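Grukell Hand Gloves, second edition: reviewed after a wet January in Hamholm

The Grukell gloves come in a box big enough for a pair of walking boots, and they put on about as much of a show. You get two gloves, two forearm straps, a foot pedal, a base unit and a booklet that spends 7 pages on washing the liners. Calibration gets half a page. I have now worn them for most of a month, teaching a two-handed robot to tidy up crockery and snacks, and my liners are immaculate.

The idea is simple enough. You put on the gloves, the robot's hands copy yours, you press the pedal, and everything you do until you press it again is saved as one go at the task. Do it well 50 times and you have something to train on. Do it badly 50 times and you also have something to train on, sadly.

Calibration means making a fist, a flat hand and a sort of polite claw, all on request. The first edition wanted this every time you took a glove off to scratch your nose. This one remembers you between sessions, and that alone would make me recommend the upgrade to anyone with a nose.
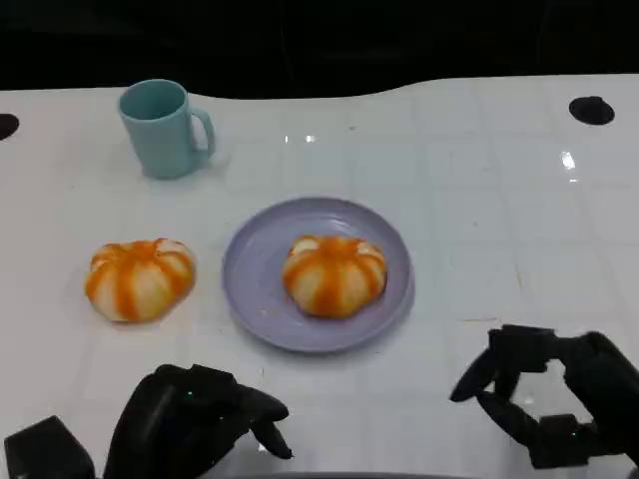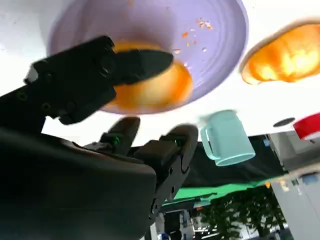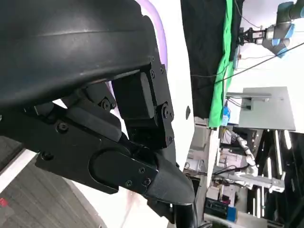
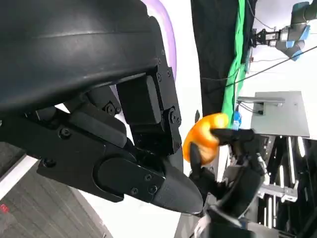

One view from the head, the rest from the wrists.

Finger tracking is where the money has gone. The old gloves treated the hand as a mitten with ambitions, and every grasp came out as a clutch. With the new ones I can bring a single finger down and have the robot do the same without its neighbours joining in. You want that for something the shape of those pumpkin buns in the head view, all lobes and no handle. The grip in the last wrist view, with one slender finger across the top of the orange thing and another curled beneath it, is the sort I used to abandon halfway through. I still can't feel what I'm holding. A small buzz in the fingertip is meant to stand in for touch, and it gives the same buzz for a light brush as for a firm squeeze, like a colleague who replies "noted" to everything.

The delay is small and I stopped noticing it by the second morning. I did not stop noticing the pedal. It slides. Ours crept under the desk during a long run and I saved a splendid recording of the robot standing by while I hunted for it with my foot. Sticky pads fixed it, and I resent having bought them.

Sizes are the other grumble. There are 2, and both were apparently measured on the same pianist. Shorter fingers leave the sensors sitting past the knuckle, and the robot's thumb then wanders off on business of its own. Alemneh's rival set has straps you can move along each finger. It is also heavier, and by lunchtime your arms know it.

The software exports cleanly and lets you trim the dithering off either end of a take. It also numbers deleted takes and keeps the gaps, so anyone reading your folder can see how many you threw away. I got through 500 numbers and would rather not discuss the difference.

Support is by email from Plirnbridge. They answered my question about the thumb the same afternoon, with a link to the page on washing the liners.

Four stars. Buy the pads at the same time.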